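September, late, should be asleep

What a day! I came in grumpy and I'm going to bed grinning, even though the Torier spent half the morning refusing to do its job.

We'd set it up for the fruit task, fridge to basket, and I had 200 runs on the sheet. It got through 8 of them beautifully. Then on the next one the arm came up toward the fridge and just stopped, low, below the shelf, with the fault light on. I cleared it, sent it home and tried again. Same spot! I did that more times than I should have before I sat down and read the log properly.

The log said "contact, wrist," over and over. I was sure it was hitting the lip of the shelf, so I wasted an hour lowering the approach, and of course that made it worse (sorry, fridge door panel, you have a tiny new scratch and I owe Kurnham an email about it).

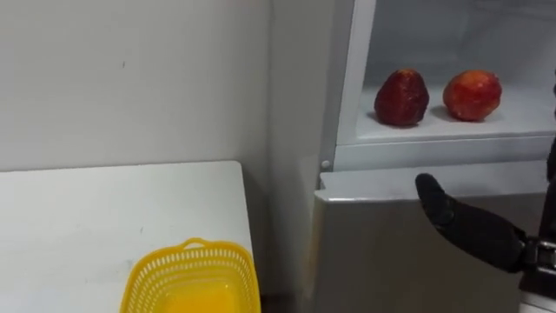
So after lunch I quit guessing and ran the arm out in open air, nowhere near the fridge. Fault! In thin air! I could have cheered. It had never touched anything. The force sensor in the wrist was drifting as it warmed up, and the Woo controller was reading the drift as a push and doing exactly what it should, which was to freeze.

I love that it froze. I really do. I had my hand in the basket on one of those tries, fixing how it sat on the table, and I hadn't pressed the stop first. Stupid. I wrote that in the incident book in big letters and I'm not going near that table again without the stop pressed in, however short the job looks.

The fix is so simple. Warm the wrist up, zero the sensor, then zero it again every few runs. I put that into the start script and left the force limit where it was, and it ran 100 in a row before I went home. 100!! I ate a cold sandwich standing up and watched nearly all of them.

Tomorrow: finish the sheet, send the log to Ernmont, ask if they've seen drift like this on theirs. Also buy more fruit.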